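Keltix Bench Arm: Frequently Asked Questions

Page last updated Tuesday, April 1, 2025

What is the Keltix Bench Arm?
It is a tabletop robot arm with a two-finger gripper, sold as a kit for repair shops, schools and refurbishing centers. The kit includes the arm, a power supply, a bench clamp and the Bulier control software.

Do I need to know how to program?
No. You can teach a task by guiding the arm by hand and saving each position. There is a scripting option in Bulier if you want it.

How long does setup take?
Plan on 2 hours. Most of that is clamping the base down and running the calibration routine.

What does the warranty cover?
Parts and labor for two years. Gripper fingers are wear items and are covered for the first 3000 cycles. Replacement fingers come in packs of four.

Can I use grippers from other makers?
The Cronin adapter plate fits most small grippers. We do not offer support for the Grokadberg vacuum head at this time – please ask again later in the year.

Does it work inside a desktop computer case?

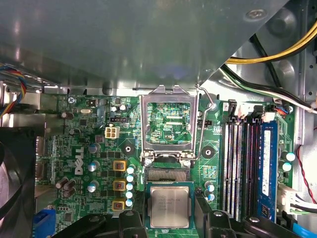 The Bench Arm can work inside an open desktop case, provided the case is fixed to the bench and the side panel is off. Check the clearance before you save any positions. On a Dell board like this one, a large metal shroud hangs over the top part, and power cables arc across one corner, so bring the gripper in from the open side. The memory slots are an easier target than the CPU socket. With the load plate standing open, the pin bed is exposed, and a finger that comes down in the wrong spot can bend pins. Set a height limit in Bulier before working near it.

Is it safe around static-sensitive parts?
Only with the grounding strap fitted. The strap is in the box with the bench clamp.

Who do I contact before ordering?
Write to Eimear Scanlon in sales through the contact form. Include your bench depth and the kind of parts you handle.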